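Home | Posts | Replies | Media | About
Print this thread | E-mail this thread

Short thread on the gripper fault at Trurkwood, now that the log is closed. April 15, 2020.

The fault: the left finger kept closing after the release command. It first showed up in December and we put it down to a sticky trigger. Wrong call.

By last week we had 1,863 picks in the log. In 162 of them the finger closed again within a second of opening.

Hard boxes were fine. Thin wrappers were the trouble – the Kadow controller read the light load as no load and tried to grip harder. Several packets split.

The safety side: one of those late closes caught my fingertip through a glove. Bruise, no cut. I filed the report the same day and we stopped work.

Mekotov sent a new force sensor. Swapping it didn't change the behaviour. The threshold in the settings file was the problem, and it had been there since the first install. 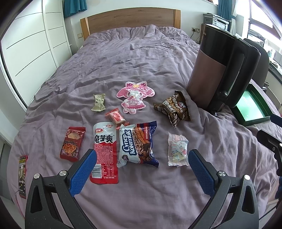

C. Rodrigues
Test technician, Trurkwood

Snack packets on a duvet are a hard case for it. Crimped ends, twisted ends, a soft surface underneath that gives when the fingers press down. The blue pads grip fine, so I've left them alone.

Since the settings change: 563 picks, 4 late closes. Better, still not zero. Hands stay clear until the power is off – that rule is staying.

If you run the same controller, check your low-load threshold before you order parts.

Previous | Next | Back to top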